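Equipment Planning for Small Operations
Session 8 handout: Costing a laundry sorting cell
Instructor: Anwara Khan

Read this before you open the Davard quote. The quote is tidy, it has a total at the bottom, and people tend to stop thinking once they see a total.

The case

Kuscombe is a garment rental shop in Sternport. It wants a robot arm to move clothes between a table and storage bins. The owner has been told the arm will "pay for itself." Ask when, and ask who did the arithmetic.

What the arm has to deal with

Cloth is a poor place to start if you want a quick return. It has no fixed shape, so a cycle time measured on boxes means very little. Clear bins bring their own trouble, as plastic you can see through is hard for many vision systems to pick out. Vendors know this and like to demo with something opaque and stiff.

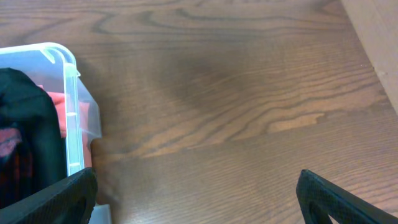
Figure 1. Gripper fingers by a clear bin holding black and red clothing.

Look at how little room a finger has beside a bin wall. Every contact there is wear, and wear is a budget line. The Davard quote lists no spare fingers at all. Kuscombe's own estimate is $1000 a year for fingertips, bins and small parts — I think that's low, but at least it's written down.

The quote gives $1855 for installation. It doesn't say whether that covers the table, the lighting or a return visit when the calibration drifts. Assume it covers none of them until you have it in writing.

Dark clothes deserve a separate question. Black fleece on black fleece gives a camera very little to work with, and a rental shop can't choose what its customers wear. Ask for the success rate on dark items alone. If you get one blended figure, treat it as advertising.
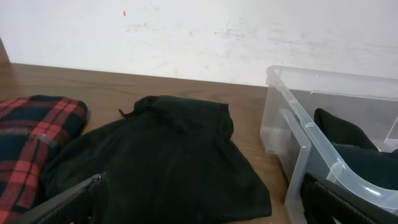

Comparing the two bids

Munasinghe charges more up front and includes 2 service visits. Davard is cheaper and bills for each call. Neither bid mentions the hours a staff member will spend standing next to the arm, picking up what it drops. Put those hours in your sheet at full wage.

Also cost the dull option: a better table, more bins, one extra Saturday shift. Students skip this line every term and lose points for it.

For next class

Bring a one-page budget covering the first year, with a row for everything the quotes leave out. Mark each number as quoted, measured or guessed. Most of yours will be guesses, so label them that way.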